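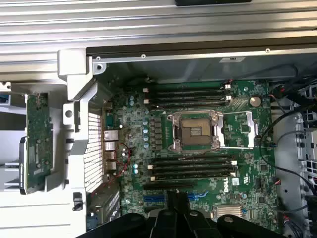 Sketus市民パソコン部 中古・修理班 掲示板

スレッド:中古ワークステーション、メモリだけ足すか買い替えか

1 nezu_k 4/26/21
部の作業用に中古のワークステーションを1台増やす話の続きです。候補はOranoの整備済み品で、送料は900円。予算を抑えたいので、メモリを足して今の機械を延命する案も残っています。意見をください。

2 hagane
延命に一票。文書作成と写真整理しかしないなら、CPUを替える意味はあまりないです。

3 mikan_box
反対です。前回も延命と言って、電源とファンを別々に買いました。合計すると整備済み品と大差なかったはず。

4 nezu_k
>>3 電源は別の機械に回したので、全部をこの件に足すのは違うと思います。

5 tosho_dai2
スロットが4本ある基板でも、説明書どおりの組み合わせで挿さないと本来の速度が出ません。買う前に型番を控えてください。容量だけ見て買うと返品になります。

6 hagane
あとソケットが空のときはカバーを付けて保管で。接点に触ると直せません。

7 mikan_box
保管の話なら棚の整理が先では。管理番号661の箱、中身の一覧がないままです。

8 kuro_neji
661は私が入れました。ケーブル類と3.5インチのマウンタです。一覧は次の部会までに書きます。

9 tosho_dai2
Salaの店頭にも中古メモリがありました。保証は21日。Oranoは40日なので、値段が同じなら後者がいいです。

10 mikan_box
中古メモリの保証が21日は短い。部費で買うものなら私は反対します。

11 nezu_k
ではSalaは外します。Oranoに在庫と型番を問い合わせて、メモリ単体と本体の両方で見積もりを取ります。

12 hagane
本体を買う場合、古いほうの処分はどうしますか。7月の講習会で分解用の教材に使えるなら残したいです。

13 kuro_neji
教材なら起動しなくても構わないので賛成。ただし置き場は棚の下段だけにしてください。

14 mikan_box
>>12 講習会が終わったら処分すると決めてから残すなら、それでいいです。

15 nezu_k
了解です。見積もりが届いたらここに貼ります。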